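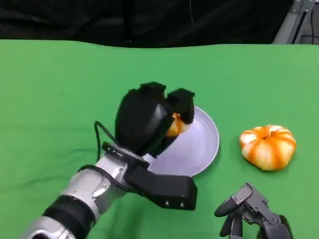

Does a longer ferment make the beetroot better? Up to a point, and I think we passed that point in July.

Wednesday, August 26, 2026
Kitchen notebook, test bench

Opened both crocks of the salt-baked, then fermented beetroot for the autumn menu. Same beets (Declercq delivery, the small ones with tops on), same brine, one crock pulled early and the other left to go the full stretch. The story we tell on the menu is that the long one is deeper. I tasted blind, with spoons turned over and labels underneath, and picked the short one. Then I did it again after lunch and picked the short one again. The long one is sourer and softer and smells a bit of cellar. Some people will call that depth. I call it a beet that wanted eating earlier.

To be fair to the long crock, the brine off it is very good. Reduced gently with a bit of butter it made a better sauce than anything we got from the short one. So maybe the long ferment is for sauce and the short ferment is for the plate, and we stop pretending one crock does both jobs.

Pine oil. Tried the recipe going round, the one everybody swears comes out bright green and tasting of forest. Blitzed the needles with warm grapeseed, hung it overnight in muslin. Colour was fine. Flavour was floor cleaner. I blanched the second batch first, which took the worst of it off and most of the point with it. Spruce tips from the spring, out of the freezer, still beat it easily. I would drop pine altogether unless someone can show me a plate where it does something spruce can't.

Smoked butter. The Wirkon smoker came back from repair and holds its temperature better than it did, though I'm not convinced it's as steady as the invoice says. Put a probe in next to the built-in one and they disagreed by 5 degrees at the back shelf. Not a disaster for cream, but I wouldn't trust it with fish until we've run it a full day. Until then use the loose probe and ignore the dial. Hay smoke was gentle and pleasant. Birch was harsh. I know birch is the one that fits the menu - it is also the one that tastes like a wet bonfire, and the guest has to eat the thing.

Bread. The Urnora flour is being sold to us as a heritage wheat with more flavour. Baked it next to our usual at the same hydration, same starter, same oven. The crumb came out tight and the crust went dark too early. Flavour: nuttier, yes, a little. Worth the price? Not on this loaf. Could be that it wants less water and a cooler oven, and I'll give it another go before saying no. Two loaves is not much of a test and I know it. If it goes on the menu it should be because someone picked it out of a line-up without being told.

The tasting at Inolent last month is still being quoted at me as proof that guests want more courses. What I remember is that the last savoury plates came back half full. Small snacks at the start all got eaten. I'd sooner cut two courses and make the snacks properly than add another spoonful of something on a stone.

To do
- move the long crock to the cold room, strain and freeze the brine in flat bags
- short ferment again with bigger beets, see if they hold up
- Urnora dough with less water, lower oven, bake beside the usual
- full-day run on the smoker with the loose probe on the back shelf
- label the spruce bags, half of them have lost their dates
- whoever used the last of the good muslin, please order more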